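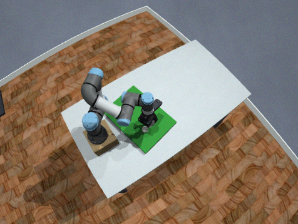

*Mesa branca comprida, com um bloco de madeira quadrado na ponta esquerda.*

# Como cuidar de uma mesa de tampo branco

Tampos claros mostram tudo: café, caneta, gordura das mãos, marca de copo. A limpeza em si é simples, mas muita gente estraga o acabamento nos primeiros meses por usar produto forte demais. O roteiro abaixo serve para tampos laminados, pintados ou laqueados. Pedra e vidro ficam de fora.

## Material

- Dois panos de microfibra, um para lavar e outro para secar
- Detergente neutro
- Um borrifador
- Bicarbonato de sódio
- Álcool isopropílico
- Fita crepe
- Lixa d'água grão 800 (só para tampo pintado)

Não use palha de aço, saponáceo em pó nem água sanitária. O cloro amarela a tinta branca e o amarelado não sai depois.

## Limpeza da semana

1. Tire os objetos soltos de cima da mesa.
2. Passe um pano seco para recolher a poeira. Se começar com o pano molhado, o pó vira uma pasta cinza que entra na textura do tampo.
3. Dilua uma colher de chá de detergente em um litro de água. Borrife no pano, nunca direto na mesa.
4. Limpe em faixas retas, de uma ponta à outra, enxaguando o pano a cada duas ou três faixas.
5. Repita só com água.
6. Seque logo em seguida, com atenção às bordas. É ali que a água penetra e o revestimento começa a levantar.

Eu faço isso toda terça de manhã, antes de ligar o computador, e leva 11 minutos contando a secagem.

## Manchas

**Café e chá.** Faça uma pasta de bicarbonato com pouca água, espalhe com o dedo e deixe agir por cinco minutos. Retire com pano úmido. Não esfregue em círculos com força, pois o brilho fica irregular.

**Caneta e marcador.** Álcool isopropílico em um canto do pano, de fora para dentro da mancha. Em tampo pintado, teste antes na face de baixo – algumas tintas soltam com álcool.

**Cola de fita.** Óleo de cozinha, dez minutos de espera, depois detergente.

**Marca de calor.** Em laminado não tem conserto. Em laca, um polimento leve às vezes disfarça.
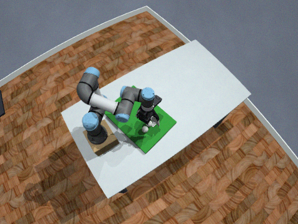
**Posso passar cera para proteger o tampo branco?**

Em laminado a cera não adere e só junta poeira, então deixe para lá. Em madeira pintada, uma camada fina de cera incolor por semestre ajuda contra respingos.

## Retoque em tampo pintado

Riscos que chegaram à madeira precisam de tinta. Isole a área com fita crepe, lixe de leve com a 800 molhada e limpe o resíduo. Aplique duas demãos finas de esmalte à base de água, com quatro horas entre elas. Depois da segunda, espere 24 horas antes de apoiar qualquer coisa, e evite peso durante a primeira semana.

O tom é a parte difícil. Branco de fábrica quase nunca é branco puro. Quem me ensinou a resolver isso foi Solange Bittencourt, que restaura móveis: ela pinta um cartão com a tinta nova, deixa secar e compara sobre a mesa com luz do dia. À noite, com lâmpada, qualquer branco parece igual.

## Bordas e pés

A fita de borda descola primeiro nos cantos. Se a ponta soltou, aqueça com o secador de cabelo no médio, pressione com um pano dobrado e segure até esfriar. Se a cola antiga já secou, raspe o que sobrou e use cola de contato nas duas faces. Espere o tempo indicado na embalagem antes de juntar.

Troque os feltros dos pés quando estiverem achatados. Em piso de madeira, um feltro gasto com um grão de areia preso risca mais que o pé sem proteção. Aproveite para reapertar os parafusos, com chave manual.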